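Section 4. Conversion kit: first set-up

Read the whole section once before picking up a wrench. Takes a Sunday afternoon if the bike is clean, longer if it isn't. Applies to the Rukora rear hub kit with the Granel controller. If yours came with the older Akpan controller (square plug, not round), the wiring order is different, go to Section 5 and come back for 4.6.

4.1 Before you start

You need:
4 mm, 5 mm and 6 mm hex keys
18 mm open wrench for the axle nuts
Side cutters
Tire levers, two
Grease, any decent bike grease
Zip ties. More than you think.
Torque wrench if you have one. Borrow one if you don't.

Check the frame. Rear dropouts must be steel. Aluminum dropouts are OK only with both torque arms fitted, one each side. Carbon, no. Don't fit this kit to carbon, we won't help you with it and the warranty is gone.

Check the wheel size printed on the side of your old tire against the label on the kit box. People skip this one. Please don't.

CAUTION: Battery stays disconnected until step 4.5. Not switched off. Disconnected, plug out, on the other side of the room.

4.2 Taking off the old wheel

1. Shift to the smallest rear sprocket.
2. Flip the bike over or hang it in a stand. If flipped, take the display mount off the bars first or it gets crushed.
3. Release the rear brake. Rim brakes, unhook the cable. Disc brakes, just slide the wheel out straight and put a bit of folded card between the pads.
4. Undo the axle nuts or quick release.
5. Wheel out. Keep the washers in the order they came off, you may want to go back to the old wheel some day.
6. Swap tire, tube and rim tape to the motor wheel. Rim tape has to cover every spoke hole.
7. Sprockets: kit takes a screw-on freewheel. If your old wheel had a cassette it will not fit, order a freewheel. Grease the threads and start it by hand. It should spin on easy. If it grabs after half a turn it's crossed, back it off.

NOTE: The motor wheel is heavy. Much heavier than the one you just took off. Don't lift it by the cable.

4.3 Fitting the motor wheel

1. Cable exits on the right side, chain side on most bikes, and must point DOWN out of the axle. If it points up, rain runs straight into the motor. This is the most common thing we see on returns.
2. Slide the axle in to the dropouts. Tight is fine. If it won't go, clean the paint out of the slots with a small file. A few strokes each side, check, repeat. Don't open the slot wider than the flats on the axle.
3. Order from the frame outward: tab washer, torque arm, plain washer, nut. Tab goes in the slot.
4. Chain on. Spin the wheel backward by hand, should be free and quiet.
5. Snug both nuts, a bit each side in turn, watching that the rim stays centered between the stays.
6. Clamp the free end of the torque arm to the chainstay. Hose clamp supplied. Put the rubber strip under it.
7. Final tighten. See the torque card in the bag.

CAUTION: A loose axle can spin in the dropout and tear the cable off. Retighten after the first ride and again after the first week.

4.4 Controller and wiring

The controller bag hangs under the seat or inside the frame triangle, your choice. Vents face out. Leave slack at the headset, turn the bars fully both ways and look at every cable before you tie anything down.

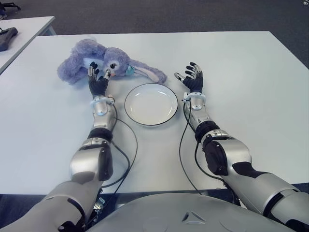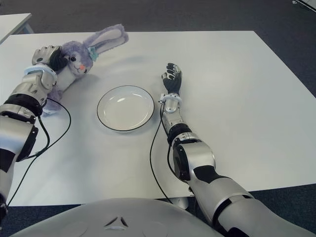 1. Motor plug. Line up the arrows, push straight. No twisting. There's a line on the plug body, push until you can't see it.
2. Throttle, green plug. Thumb type only on this kit. Mount it on whichever side leaves you room for the shifter.
3. Brake cutoffs, two yellow plugs. Either yellow goes to either brake.
4. Display, the blue plug.
5. Pedal sensor, black plug, three wires. The magnet ring goes on the crank axle with the side marked WORK facing the sensor. Gap 4 mm or less. If the pedal assist doesn't do anything later on, come back to this step first.
6. Tie cables along the frame, away from the chainrings, the crank arms and your heels. Drip loop before each connector, so water falls off the bottom of the loop.
7. Trim the zip ties flush. Cut ends will take the skin off your leg.

NOTE: Plugs only go in one way and never need force. Bent pins are not a warranty item. If one does bend, a mechanical pencil with the lead out works to straighten it, gently.

If you bought the Hevon light set, the tap for it is the small two pin lead with the white cap. Leave the cap on if you're not using it. Don't wire other brands of light into it, the voltage is whatever your pack voltage is and most bike lights will die on the spot.

4.5 Battery

1. Mount the rail on the bottle bosses. Two bolts minimum. Threadlock on both, small drop.
2. Slide the battery on and lock it with the key. Pull on it hard. Should not move.
3. Take the key out. The second key does not live on the same ring as the first one.
4. Connect the controller lead. You may hear a small snap and see a spark at the plug. Normal on this controller.
5. Charge to full before the first ride. Light on the charger goes red to green.

CAUTION: Charge indoors, on a hard floor, where you can see it. Not under the stairs, not in front of the only door. Only the charger in the box. Don't charge a pack that's been dropped, soaked or has a dent in it, call us.

Storage: if the bike sits over winter, take the battery off and keep it in the house at half charge. Put a note on the calendar for January and top it back up to half.

4.6 Display settings

Hold the + and - buttons together until the numbers flash. M moves to the next setting, + and - change it. Hold M to save. If you do nothing it drops out of the menu and saves nothing, so write down what you want first.

P1, wheel size. Set it to match your tire. Wrong size gives you a wrong speed reading.
P2, assist levels. Leave at 4 unless you have a reason.
P3, speed limit. Check what your state allows and set it there. We ship it at 18 mph.
P4, throttle on/off. Some states and a lot of trails don't allow throttle. Set to 0 to turn off.
P5, soft start. 1 is gentle, 3 is not. Start at 1.
P6, backlight. Your taste.
P7, auto off, in minutes.

Leave P8 and up alone. They're for the workshop. If you've already been in there and the motor now shudders, reset: hold M and - for a long press until the screen blanks, then redo P1 to P7.

4.7 First power up, wheel off the ground

1. Bike in the stand or have somebody hold the rear up. Hair, sleeves and laces out of the way.
2. Display on. Assist at 0.
3. Press the throttle a hair. Wheel should turn forward, smooth.
4. Squeeze each brake lever with the throttle on, one at a time. Motor must cut out right away both times. If it doesn't, stop, do not ride it, check the yellow plugs.
5. Assist to 1, turn the pedals by hand. Motor picks up within a turn or so and stops when you stop.

No power at all: battery lock not fully home, or the motor plug is short of the line.
Stutters and growls: motor plug again. Take it out, look at the pins, push it back.
Error 90: throttle was held while switching on. Let go, off, on.
Runs backward: you have Akpan wiring on a Granel unit. Section 5.

4.8 First ride

Somewhere flat with no traffic. Assist 1. Stay off the throttle until you're already rolling. The bike is tail heavy now and will feel strange at walking speed, and stopping takes longer than you're used to. New brake pads are a good idea, old ones were picked for a lighter bike.

Stop after the first few blocks and put a hand near the hub and the controller. Warm is OK. Too hot to keep your hand there is not.

Go over all bolts again at 200 miles, plus spokes. Pluck them, they should all sound much the same on one side. A dull one is loose, quarter turn and check again. Or have a shop do it, it's a short job.

Updates to this section go to Felicja Olszewski at the parts desk, please put the kit number off the box lid in the subject line. Torque card missing from your bag? Same adress, she'll send one.

Next: Section 5, Akpan controllers (square plug)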